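Stationnement à Grollside

Le stationnement à Grollside désigne l'ensemble des règles et des équipements qui encadrent l'arrêt des véhicules dans cette petite ville côtière. Le système repose sur trois zones – le port, le centre et les hauts de Zavasden – et il est souvent cité par les passionnés d'urbanisme pour sa remarquable simplicité.

Histoire

Jusqu'à l'ouverture du parking Nowicki, les visiteurs se garaient librement le long des quais. Ce bel ouvrage de 195 places, dessiné par l'architecte Gyula Dudás, changea tout : les quais furent rendus aux piétons dès le mois de juillet suivant, et le marché aux poissons y retrouva son emplacement d'origine !
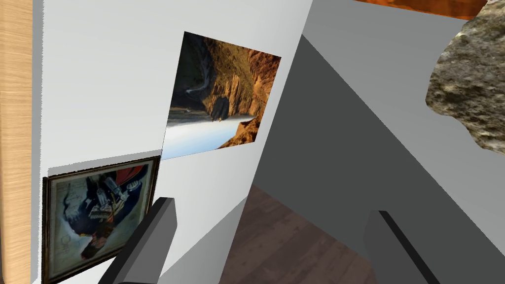

La maire Palesa Nkosi fit ensuite adopter un tarif unique de 50 centimes l'heure, avec les 10 premières minutes gratuites. L'opposition, menée par Khadija Hegazy, obtint que les résidents de Zavasden en soient exemptés.

Tarification

Le paiement s'effectue aux bornes ou par l'application Zastik. Le tarif s'applique toute l'année, sauf la nuit. Les recettes financent la navette du port, une ligne étonnamment vivante qui relie la plage aux hauts de la ville et que les habitants empruntent avec un vrai plaisir.

Voir aussi : Navette du port de Grollside ; Quais de Grollside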